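Home | Features | Homes | Games | Food | Subscribe

We use cookies to keep the site running and to remember you. Accept all | Manage choices

The great ping pong ball round-up

I have owned a table tennis table for 15 years and in all that time I've never had a proper home for the balls. They lived in coat pockets, in the fruit bowl, behind the boiler. One August I moved the tumble dryer and found a whole family of them, grey with fluff!

So this year I decided to sort it out. I'd been reading the Julix catalogue in bed (don't judge) and had got it into my head that what I wanted was a tub. A big plain one in mushroom brown, sitting on the green checked mat.
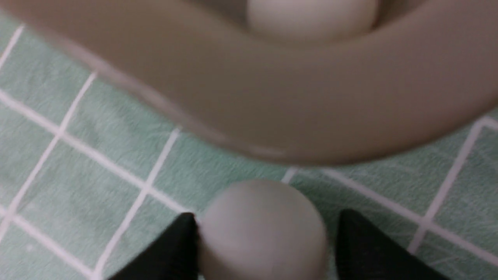 I very nearly went for a lidded box from Novow instead, £20 and terribly smart, but a lid is fatal in our house. You have to stop, put your bat down and lift the thing off, and by then the ball's gone back in your pocket. With an open tub you can be as lazy as you like. Mine has a wide sloping rim and nice rounded corners, and plain white balls look rather lovely against the brown – like eggs, my daughter thought.
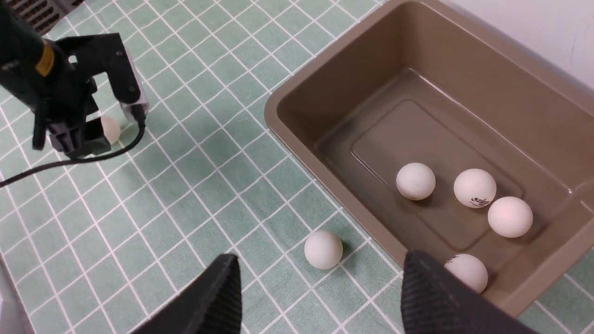
Mervyn Haslam reckons I'm making far too much of this, and that a carrier bag on a door handle has done him perfectly well at the Warkovmont club for 19 winters.

Well, maybe, but I've seen the bag. My one real improvement came later, when I put a clear plastic tray in the bottom. I pinched it from a box of Mustonen biscuits and it fits a treat. 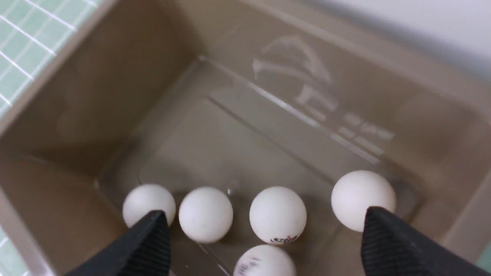 What about the mat?

I bought the mat for its colour, a pale minty green with white lines like bathroom tiles, and it does cheer up the corner. It's soft and a bit felty, so a dropped ball doesn't go clattering off under the sideboard. 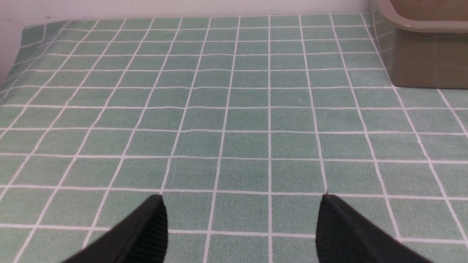 It does crease if you fold it, mind. I roll mine round an old cardboard tube now and give it a good shake out of the back door before anyone comes to play.

Comments

PaddleMum: Ours are in a salad spinner. Works brilliantly until you want salad.

T. Orrin: Does the tray not slide about?

Bev: Team carrier bag, sorry!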